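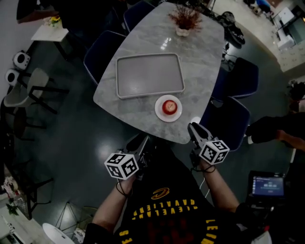
Karlijn Koster was late for our talk, and she came in apologizing with flour still on her sleeve and a loaf wrapped in a dish towel. It was rye, she said, from the batch she had pulled at four that morning, and would I mind very much if we cut it before we started?

I didn't mind at all. Koster has run the Flamstead bakery for 17 years, and people drive over from Grendach on a Thursday just for the seeded rolls, so I was happy to let the questions wait a little.

"I never planned on bread," she told me, once we had both found some butter. "I was studying to be a bookkeeper. Then my aunt hurt her wrist one November and asked me to come shape loaves for a week – and, well, the week sort of went on." 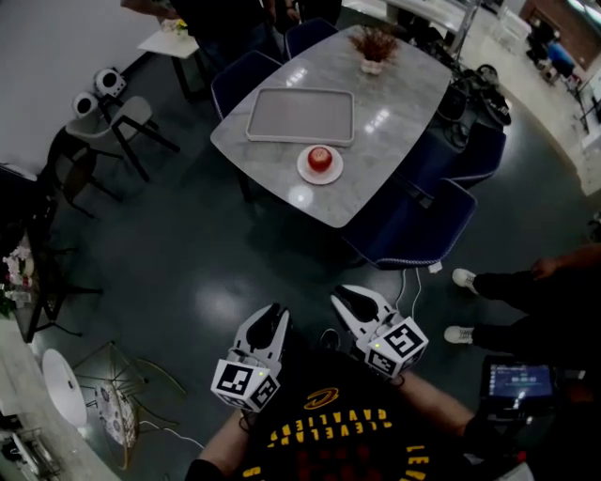
Learning the oven

The oven came with the building, and it took her most of a winter to get along with it. "The back left corner burns everything," she said. "I used to fight it. Now I put the rolls there for the customers who like them dark, and they ask for them!"

On a busy Saturday she and her baker, Lachlan Partington, turn out 771 rolls, a number he chalks on the wall because that is how many the racks will hold.
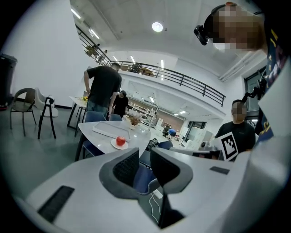 Partington had never baked a thing when he started sweeping the floor there, and Koster is plainly proud of him. "He has better hands than I do," she said. "I'll tell a dough what I want it to do. Lachlan waits and sees what it wants, and his crust is better for it, I'm sorry to say."

I asked if she ever thought of opening a second shop. She laughed and cut me another slice. "My aunt asks me that every Sunday. I tell her I'd have to learn another oven."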